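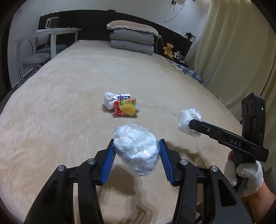 By Lakmal Debnath, for the Holside newsletter

So, the blue pads. I promised last time I'd write up what went wrong with the left gripper, and since three of you have emailed me (hi, and sorry) I'd better get on with it.

Quick background if you're new. We've been working on the bed-clearing task for the Marikar project, which means two grippers, one in each hand, picking snack wrappers and bagged tissue off a plush blanket. Soft things on top of a soft thing! I thought it would be the easy one. We'd already done mugs and shoes and I figured nothing on a bed could break.

Session 40 is where it went sideways. I was squeezing a tissue bundle and the left jaw closed fine, then stayed closed. I let go of the handle completely and it just sat there, clamped on the plastic. I gave it a shake (don't do that) and then I did the really dumb thing, which was to reach in with my other hand and pull the pad back. It let go all at once and snapped open, and the linkage caught the side of my thumb. No blood, but I had a very nice purple nail for a while, and I said some words that are now permanently on the audio track.

When I got it over to the bench I found the problem in a couple of minutes. Blanket fuzz! A tight little felt rope of it had wound itself around one of the pivots behind the left finger, packed in so hard I had to pick it out with a sewing needle. Every time I'd pressed down into the pile to get under a wrapper, the joint had picked up a few more fibers. The log shows the opening time getting slower from clip 9 onward, and I didn't look at it until the thing quit on me.

The part that bugs me more is the data. A jaw that opens late looks, in the recording, like somebody choosing to hold on a little longer. I went back through all 1241 clips from that week and pulled 57 where the release was clearly dragging. There are probably a few more I let through, so if you're training on the Marikar set, please grab the new list from the shared folder before you start a run.

Here's what we're doing now. Pivots get checked and brushed out at every battery swap. If a jaw sticks, you put the gripper down on something flat, and you free it with the plastic pry stick, never fingers. Gloves stay on, too. I know the knit ones are warm, but I'd have been glad of one that afternoon.

Worninel sells a little rubber boot that's meant to go over the joints and I've ordered a pair to try. Pronora's shop says they can print us a cover for less, so we may end up with both. I'm a bit worried either one will make the squeeze feel stiff, and I'll let you know once I've had them on for a few sessions.

Oh, and if anybody has a blanket that doesn't shed, I'm buying. Drop me a line.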